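Why Do We Smell Things?

A Kekness Kids Explainer
October 10, 2022

Open a jar of peanut butter and you know what it is before you look. Walk past a bakery and you know there is bread inside. Your nose gives you this information without any effort from you. To see how it does that, we need to start with what a smell is.

What is a smell?

Everything around you is made of very tiny pieces called molecules. They are much too small to see. In some things, such as a steel spoon or a glass window, the molecules hold on to each other tightly and stay where they are. In other things, such as orange peel or gasoline, some of the molecules come loose and drift into the air.

When you breathe in, you breathe in some of those loose molecules. If your nose can detect them, you smell something. So when you smell an orange, tiny bits of the orange are inside your nose. The same is true of a dirty sock.

A clean steel spoon has almost no smell because hardly anything comes loose from it.

Inside your nose

High up inside your nose, behind the bridge, is a small patch of damp skin. It is about as big as a postage stamp. The patch holds millions of special cells, and each cell has tiny hairs that stick out into a thin layer of mucus. Mucus is the proper word for snot.

Molecules from the air land in the mucus and reach the hairs. On the hairs are parts called receptors. Humans have hundreds of different kinds. Each kind reacts to certain molecules and ignores others.

When a receptor reacts, its cell sends a signal along a nerve to a part of the brain called the olfactory bulb. "Olfactory" means "to do with smell." The brain looks at which receptors have reacted and works out what the smell is. It is a bit like reading a word. One letter does not tell you much, but several letters together do.

Most smells are mixtures. The smell of coffee comes from hundreds of kinds of molecules, and your brain puts them together as one smell.

How smells travel

Molecules in the air are always moving and bumping into each other. Over time they spread out from where there are many of them to where there are few. This spreading is called diffusion. Moving air helps too. A fan or an open door can carry a smell across a room much faster than diffusion can by itself.

Heat makes a difference. Warm molecules move faster, and more of them escape into the air. That is why hot soup has a stronger smell than cold soup, and why a trash can smells worse in summer.

Some people use diffusion to make a room smell nice. They put scented oil in a bottle and stand thin sticks in it. The sticks are often made of reed, which has tiny channels running through it. The oil creeps up the channels, reaches the part of the stick that is in the open air, and slowly evaporates. Bowls of dried petals work in a simpler way. The petals still hold a little scented oil, and it leaves them bit by bit. When the oil is gone, the petals stop smelling. 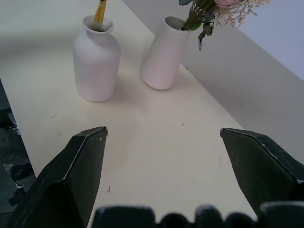

Thin sticks in one white vase and dried flowers in another.

Fresh flowers usually have a stronger smell than dried ones. A living flower keeps making new scent to attract bees, moths, and other insects. A dried flower cannot make any more.

Why smells seem to disappear

Have you ever visited a house that had a strong smell, and then stopped noticing it? The smell did not go away. Your nose and brain got used to it. Scientists call this adaptation.

Adaptation is useful. A smell that stays the same is probably not important, and your brain needs to be ready for new ones, such as smoke. It also explains why you cannot tell what your own home smells like. If you go away for a week, you may notice it for a few minutes when you get back.

Smell and taste

Your tongue can detect sweet, salty, sour, bitter, and a savory taste called umami. Most of what we call flavor comes from smell. While you chew, molecules from the food travel up the back of your throat and into your nose. When you have a cold, thick mucus and swelling block the way, and food seems dull.

Smell and memory

The parts of the brain that handle smell are closely connected to the parts that handle feelings and memories. A whiff of sunscreen may make you think of a certain beach. People sometimes remember things from when they were very small because of a smell.

Animals that smell better than we do

Dogs have many more smell cells than people do. They also sniff differently. Part of each breath goes straight to the smelling area, and the air they breathe out leaves through slits at the sides of the nose, so it does not push the new smell away.

Snakes use their tongues to pick up molecules from the air and carry them to a special organ in the roof of the mouth. Moths smell with their antennae.

Try it: the jelly bean test

You will need:
3 jelly beans of different flavors
a friend
a glass of water

Ask your friend to close their eyes and pinch their nose shut. Give them one jelly bean to chew. Ask what flavor it is. Then tell them to let go of their nose and guess again. Have a sip of water and try the next one. Swap places when you are done.

Most people can tell that the jelly bean is sweet while their nose is pinched. The flavor shows up when they let go.

Words to know

Adaptation: getting used to something so that you notice it less
Diffusion: the spreading out of molecules from where there are many to where there are few
Evaporate: to turn from a liquid into a gas
Molecule: a tiny piece of matter, made of atoms joined together
Mucus: the slippery liquid inside your nose
Receptor: a part of a cell that reacts to certain molecules

Next in this series: Why Do Onions Make You Cry?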